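Posted May 12, 2022 by Lenstead

1/ I spent all of last night reading about machines doing kitchen chores and I have to tell people or I'll burst. Can a robot put away the groceries yet? Short version: no. Long version: it's so much more fun than no!

18 shares · 5 comments

2/ Background for new followers: I work in the prep kitchen at a bakery in Ostdale, and I've been hooked on this stuff since March, when I started following a little hobby project called Skistura. They work on small table chores in simulation. Pick up the thing, put the thing in the bowl. That's the whole chore!

3/ And before anyone says "my toddler can do that," yes, and your toddler is a marvel. Think about what goes into it. You have to find the thing. You have to decide where your fingers go. You have to squeeze enough and stop squeezing at the right moment. I do it all shift long without thinking and I still drop eggs.

7 shares · 2 comments

4/ Okay, pictures. Look how plain the world is when you're a gripper:
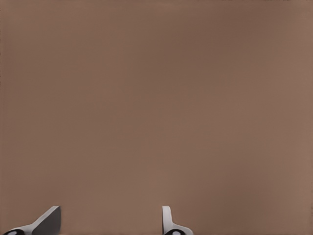
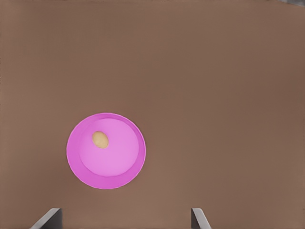 Gripper views over the brown surface, both simulated. The pink bowl is in the second one.

5/ I love the second one so much. One pink bowl, one little tan egg-shaped thing in it, and those two gray fingers down at the bottom with a whole lot of table between them. At my job that's a mixing bowl and the first egg of the morning, and I'd be on to the next one before I'd even noticed there was a bowl.

6/ But the first one is what got me thinking. Nothing between the fingers, nothing on the brown. If that's all you have to go on, where's the bowl? I'd turn my head. A machine needs another view, or it has to remember, or it has to go looking. Sounds small until you picture a real counter with flour on it and somebody's phone in the way.

11 shares · 4 comments

7/ So, chores I think are close: sorting stuff that's always the same shape, moving trays from one fixed spot to another, anything where the table is tidy and stays tidy. We have a dough divider that's been doing its one job since before I was hired and I trust it more than I trust myself at 5 a.m.

8/ Chores I think are a good way off: folding a fitted sheet (I can't do it either), emptying a dishwasher somebody else loaded, and cracking eggs into a bowl by hand, with no shell, next to a coworker who keeps reaching across you.

41 shares · 9 comments

9/ Someone asked if I'm worried about my job. Not this year! If a machine wants to scrape sheet pans at closing, I'll hold the door for it. The decorating I'm keeping.

10/ Also, to the person who runs the Acuña hardware store account and asked whether one could sort a bin of mixed screws: I want to know too!! Similar sizes, shiny, all tangled up with each other. My guess is that's harder than the egg. Send me a picture of the bin.

11/ Going to bed, dough at five. If you have a chore you'd hand over tomorrow, put it in the replies and I'll read all of them on my break.

6 shares · 23 comments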